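Lists > Bramcombe Choral > Members' list > October
Search this list Go

Subject: Re: Concert dress for the winter dates
From: Kheri Mabula
Date: October 18, 2018

Isabelle Cloutier wrote:

> Could someone settle what we are wearing this year? The note in September
> said "dark ties, own choice", but at Runby last winter the basses had
> black, navy and one with snowmen on it. The altos have asked whether
> scarves are in or out. I would also like to know if folders are
> being supplied, as mine has lost its strings. And is the coach
> going from the library again or from the school?
>
> Isabelle

Isabelle and all,

Answers in the order you asked, then a few things about the dates.

Ties. We talked about it after rehearsal and went for one colour, dark teal, plain, ordinary width. No bow ties. Black shirt, black trousers, black shoes and socks. If you have a teal tie already and it is close, wear it. Otherwise Mutiso in the High Street has them and will put them aside if you say you are with the choir. Please buy your own and keep it, as we are not going to run a box of them again. The last box came back with fewer ties than it went out with.

Scarves are out. The altos and sopranos wear long black, sleeves to the elbow or below, and the teal brooch from last year. I have 3 spare brooches at home.

Folders. We have the black ones with elastic. Yours can be swapped at the next rehearsal. Please take the summer music out before you hand the old one in.

Coach. From the school, because the library car park is being resurfaced. It leaves at 5 sharp for Runby. The driver will not wait, as he has another job afterwards. The Tondov concert is near enough that people can make their own way, but tell me if you need a lift.

Money. The collection at the harvest concert came to £1063, and the hire of Runby hall is paid out of that. The piano tuning is not, and I am still waiting for the bill.

Music. The second carol is now in the lower key. Cross out the old page numbers and use the ones on the sheet Isabelle sent round. Tenors, the repeat at the end of verse two stays in. Would everyone please look at the Latin before next week. The vowels were all over the place.
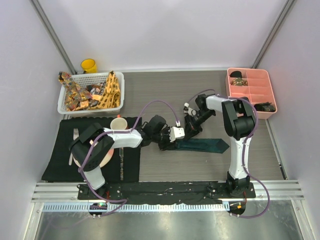 Reading time: 2 minutes

The teal I mean is the dark one, more towards green than navy. Shops also sell a bright turquoise under the same name, so check it in daylight before you pay.

Two people have asked about standing. There will be chairs for anyone who wants one, at the ends of the rows. Let me know beforehand so that I can draw up the plan. Basses are at the back on the left at Runby and on the right at Tondov, where the organ is in the way.

Replies about lifts to me only, please, and not to the whole list.

Kheri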